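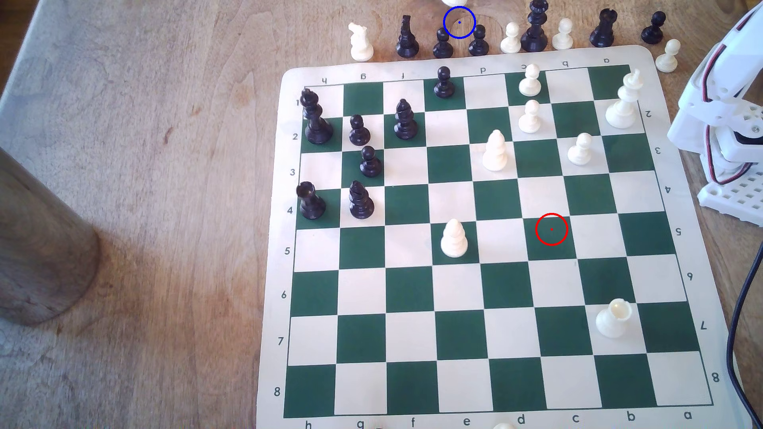
Drug interaction checks in community pharmacies still rest largely on pairs: drug A is compared with drug B, then with drug C, and an alert appears for each match. Our own interest is in what happens when a third medicine changes how much a pair matters, and we think this is one of the most rewarding open questions in everyday prescribing. Someone starting an antifungal while already taking a statin and a blood pressure tablet may trigger 3 separate alerts, none of which describes the combined effect on the liver enzymes that clear all of them. A chess player would find this way of working very odd. With seven black pieces and seven white ones on the board, no one judges the bishop only against each opposing piece in turn; the position is read as a whole. The Pramia model was built to read a medicine list in something like that spirit, and the early results have been a real pleasure to work through.

Records came from 2 outpatient clinics, Roketti and Bostovow, which use the same dispensing software but differ a good deal in their patients. Roketti sees mostly older adults with heart disease, while Bostovow has a large transplant follow-up service. We included adults taking five or more regular medicines who had at least one blood test for kidney function on file. After removing duplicate records and those with no dose recorded, 727 patients remained. Herbal products were kept wherever the pharmacist had written them down (St John's wort turned up more often than we had expected, to our delight as modellers and our concern as clinicians).
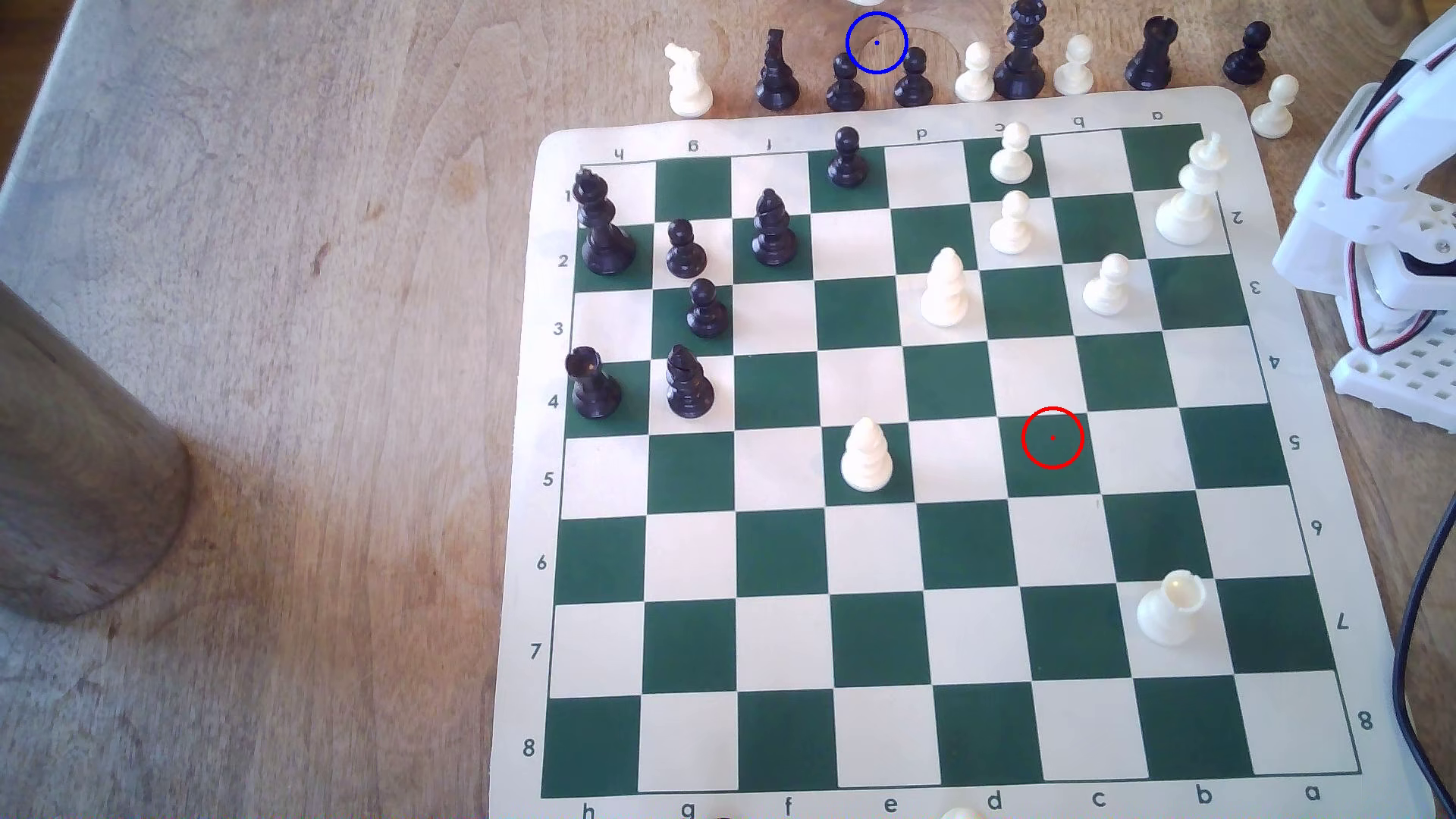 2.3 Scoring of combined interactions

Each medicine was given a profile listing the enzymes and transporters that handle it, together with any it blocks or speeds up. Pramia adds these effects across the full list before it gives a score, so a weak blocker can still count when it sits beside another weak blocker. Doses were grouped as low, usual or high. Kidney function entered the score as a separate term, following the Onyshchenko weighting, which we left unchanged so that our results could be compared with earlier work. Two pharmacists then read every high-scoring list without seeing the score and marked whether they would have changed the treatment. 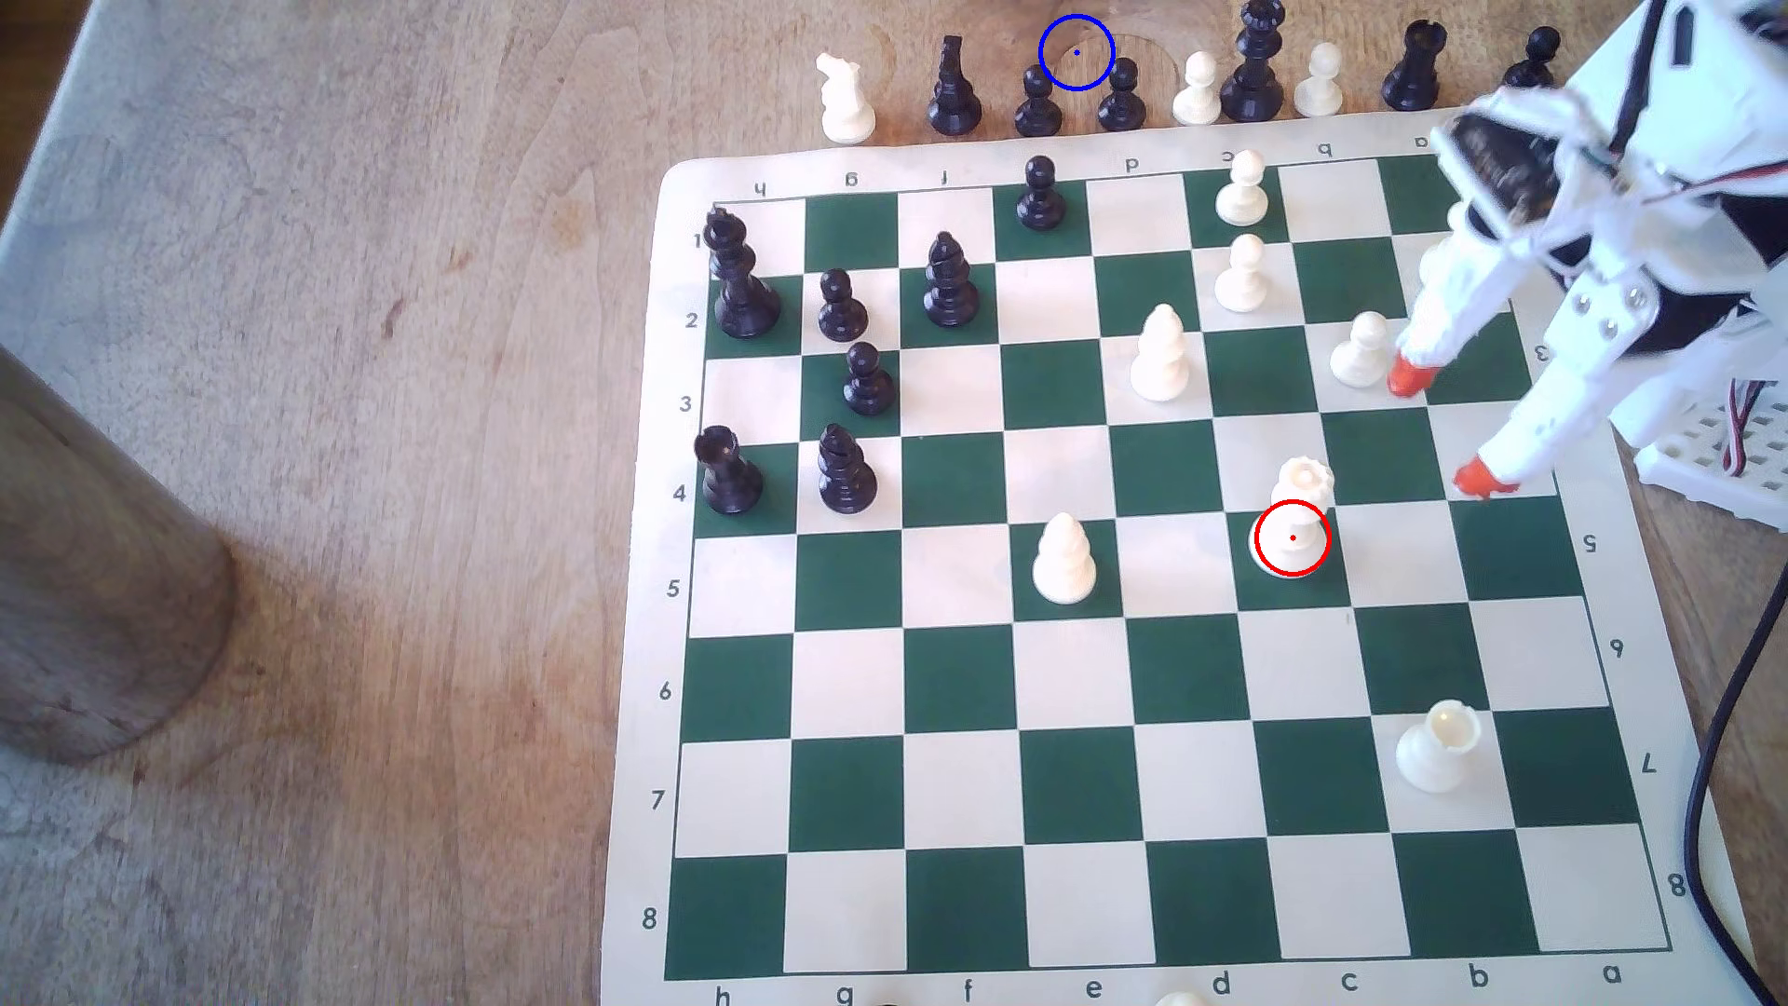 Figure 2. Roll-up board, h-file at left, with black king, bishops, rook and pawns.

Agreement between the pharmacists was good, and the disagreements taught us a great deal. Most concerned medicines stopped within the previous month, whose effect on enzymes may outlast the last dose. The present version of Pramia drops a medicine on the day it is stopped, and we would love to see this handled better. A fading term for recently stopped drugs is the obvious next step, and the Bostovow records, with their frequent dose changes and regular blood levels, are a wonderful place to try it.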